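The arms came to Carkby in the back of Uriel Arellano's station wagon, wrapped in two quilts his mother still asks about. I was the one who'd said yes to them. I had the bench space, I had the key to the workshop, and I had (let's be fair to me) just been left by a man who called me unadventurous. So, robots!

We spent most of March on the left one. It had a shiver. You'd send it out over the mat, nice and slow, and somewhere past the elbow it would start to tremble like a dog at the vet. Uriel blamed the firmware. Gudrun Buschmann, who had come in to fix a chair and never really gone home, blamed Uriel.

"Did you tighten it?" she said.

"It isn't a tightening problem."

"Did you tighten it, though?"

He had not tightened it. He went and got the hex keys without looking at either of us, and I made coffee so I'd have somewhere to put my face.

After that came the cables, which kept snagging at the wrist, and Gudrun strapped them down the way her father used to tie up tomatoes. Then there was the handoff. I'd promised Geetha Rao a handoff. Geetha runs the makers' night over in Felldale, and I'd told her, on the phone, in a voice I didn't recognize, that by spring we'd have one arm passing things to the other, easy, come and see. I don't know why I said easy. The grippers would meet in the middle and stop just short, all politeness, like two people at a door. Or they'd both close on the same cube and neither would let go, and Uriel would dive for the switch.

"You're in there at ten at night," my sister said. "Doing what?"

"Teaching it to share."

"You never shared a thing in your life."

We kept a log. Uriel insisted. Every try got a line in it, with a note after, and his notes were things like "overshoot, 10 mm" and mine were things like "no" and "NO" and once, at try 706, a drawing of a small gravestone. Gudrun didn't write in the log. She'd come around the bench, look over my shoulder at the page, and say "hm," and I swear that got more out of us than anything with a decimal point in it.

The night before Geetha was due, I stayed late by myself. I put the blue bin back where it belonged, set out a red cube and a green one, and told the arms they could each hold their own. No passing. I just wanted to see them pick something up and be calm about it.

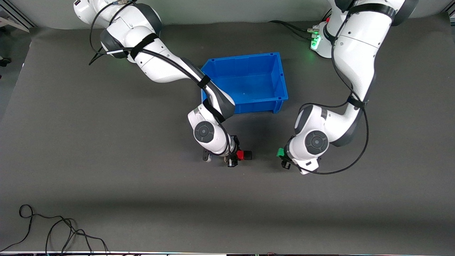
I pulled up the stool and ate a granola bar. It was past eleven, the heat had gone off, and I had my coat on over my other coat. I thought about the man, a little. He'd moved to Ullilville with a woman who did rock climbing. I hoped she was nice. I hoped she fell off something low.

Then I opened the log and wrote try 3,557, and I couldn't think what to put after it. I wrote "steady." I crossed it out so Uriel wouldn't tease me, and then I wrote it in again, bigger.

Gudrun's key went in the door. She had a thermos and her good scarf on, and she said she'd seen the light from the road, which was a lie, you can't see our windows from the road.

"So it doesn't pass yet," she said.

"It doesn't pass yet. What do I tell Geetha?"

She unscrewed the thermos and looked at the mat for a good long while.

"Tell her to come at noon," she said. "Move over, I want the stool."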